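Chapter 4
Choosing and Placing the First Object

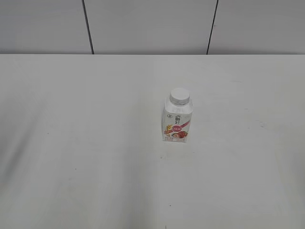
Figure 4.1 A yogurt drink bottle standing upright on a white table.

In the first three chapters you built the frame of your arm, connected the motors and wrote a small program which moves the gripper from one point to another. Until now the gripper has closed on air. In this chapter your team will pick up a real object for the first time, carry it a short way and put it down again.

Many teams want to start with something difficult. When the club in Quintero prepared for its first Nodlow Cup, Nilton Condori and Katherine Chambi wished to begin with a soft bag of rice, as this was the object that gave most points. They worked on it for 16 evenings and the arm still dropped the bag at almost every trial. Their teacher, Jairo Muñoz, then put a small bottle on the table and asked them to forget the bag for one month. The notes the team kept in that month are the base of this chapter.

Look again at Figure 4.1. The bottle has a squared body, and its shoulders become narrow towards the neck. A team must decide where the fingers will hold it. The body offers flat sides, and two parallel fingers can press on them evenly. The cap is round and has fine ribs on its side, so it may also seem a good place, but a grip so high leaves most of the bottle hanging below the fingers. We will try both and compare the results in Section 4.3.

The label also matters, if your team uses a camera to find the object. The cap and the table are both white, and a simple program that looks for differences in brightness can lose the upper part of the bottle. The red strawberries and the pink-red stripe are much easier to separate from the background. Before you change the program, ask yourselves which part of the object it needs to find, and from which side the camera will see it.

The light needs some attention too. The shadow at the base of the bottle is faint, but under a strong lamp it can grow dark, and the program may take it for a part of the object. Section 4.2 explains how to check this with a sheet of paper and a desk lamp.

What you will need

The arm from Chapter 3, with the Godaretti gripper or your own
One small bottle with flat sides, closed
A ruler and a pencil
The team notebook

Before you begin

Set the motor speed to 100 in the settings file. Some teams use 200 later, when the path is safe, but a fast arm can push the bottle over before the fingers close. One member should stay near the stop button during every trial – also during the short ones.

Write down each trial in the notebook, with the position of the bottle, the height of the fingers and what happened. A trial that fails is written in the same way as one that works.

4.1 Measuring the object

Begin with the width of the body, measured at the height where the fingers will touch. Open the gripper a little wider than this value and write both numbers on the first line of your table.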